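Gripper Glove Fault, Station 4: Gallery

Posted 2022-12-21

Ranus runs a small handling lab where people wear gripper gloves and do ordinary table tasks, and the recordings are used to teach a pair of robot arms the same tasks. In April we began having trouble at Station 4. The left glove would stop reporting its grip opening for a moment and then come back, and the recording software filled in the gap without saying so. The bad recordings went into the training set. When the arms were later run from that set, one of them closed hard on a container that it should only have rested against, and the container split.

No person was hurt. The arms were behind the barrier and the stop button worked. We still treated it as a safety matter, as the same fault on a different task could have sent a closing command at a time when someone was reaching in to reset the table.

This page collects the notes that went with the fault report, grouped by part. Several people have asked for them in one place. The notes are short and assume you know the station.

The gloves

The gloves are the Radent hand-held type, worn over the back of the hand and fingers. Each one carries a marker plate on top so the tracking system can follow it, and each has its own cable. The cable is the part that failed. Inside the strain relief on the left glove, one of the signal wires had broken through, and its two ends touched or parted depending on how the wrist was bent. With the arm straight the glove tested fine every time. That is why it passed the morning check for so long.

The break could not be felt from outside. We found it by clamping the glove to the bench and bending the cable slowly through its full range with a meter on it.

The table task

The task that showed the fault most often was the container task. The wearer presses down on a small container from above, holds, and lifts away. Pressing down bends the left wrist more than any other move in the set, and the dropouts clustered there. 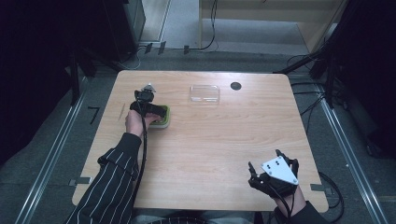

Two gloves in use at the table, the left one pressing on the green container and the right one held up near the corner. The cable from the left glove trails back along the forearm.

The dropouts

We went back through 600 recordings from the station. In 17 of them the grip signal froze for long enough to matter. Shorter freezes were more common, but the software smoothed over those with no real error. In the long ones, the grip opening held at its last value and then jumped to the correct one when the wire made contact again. The jump is what the arms learned as a fast close.

All 17 were removed from the training set. We kept copies in a separate folder with the fault number so they can be used to test the new check described below.

The tracking data from the marker plates was good all the way through. This made the fault harder to spot, as anyone playing back a recording saw the hands moving normally and had no reason to look at the grip trace.

The robot run

The arm that split the container was running at reduced speed, which is our rule for any newly trained task. The force limit on the gripper was set, but it was set for a heavier part used the week before and had not been brought back down. So there were two faults on the day: bad training data, and a force limit left too high. Either one alone would probably have given us a dented container and a puzzled operator.

The operator pressed stop as soon as the container gave way. The arm held position with the pieces still in the gripper. It was powered down and the gripper was opened by hand with the manual release. Cleanup took longer than expected, as small bits of plastic had gone under the table.

The cable repair

Peng, who supply our cables, sent a replacement with a softer jacket and a longer strain relief. Fitting it means opening the back cover of the glove, and the cover screws are easy to strip. Use the small driver from the glove kit, and replace any screw that no longer bites.

The new cable has to be routed along the forearm and fixed with two straps, one near the wrist and one below the elbow. Leave enough slack at the wrist for a full bend in both directions. A cable strapped too tight will fail in the same place as the old one.

The right glove had no fault, but its cable was the same age, so we changed it as well. The old right cable is on the spares shelf, marked "do not use."

The new morning check

The old check had the wearer open and close each glove with the arm resting on the table. The new one is done with the wrist bent down, bent up, and turned both ways, with the grip trace on screen the whole time. Any flat spot in the trace while the fingers are moving is a fail. It takes over 4 minutes if both gloves are done properly. Please do both.

The software now also marks any stretch where the grip value does not change at all while the tracking shows the hand in motion. A marked recording is held out of training until someone has looked at it. The first version marked too many good recordings, mostly long holds on the container, and the threshold has been changed since.

The force limit

The force limit is now stored with the task and loads with it. It can still be changed at the console, but the console shows the stored value next to the current one, and the arm will not start if they differ without a second confirmation. This change was made on the Kalturano controller only. The older controller at the back station has no place to store the value, so the limit there must be read off the task sheet and entered by hand before each run.

Still open

We have not settled how often the cables should be changed. Peng gives a bend life for the cable alone, and a worn glove bends it in ways their test does not cover. For now, cables are changed at the start of each quarter and the old ones are cut up so they cannot go back into use.

The older gloves in storage have not been checked. Do not take one out as a spare until it has been through the bend test and has a dated tag on it.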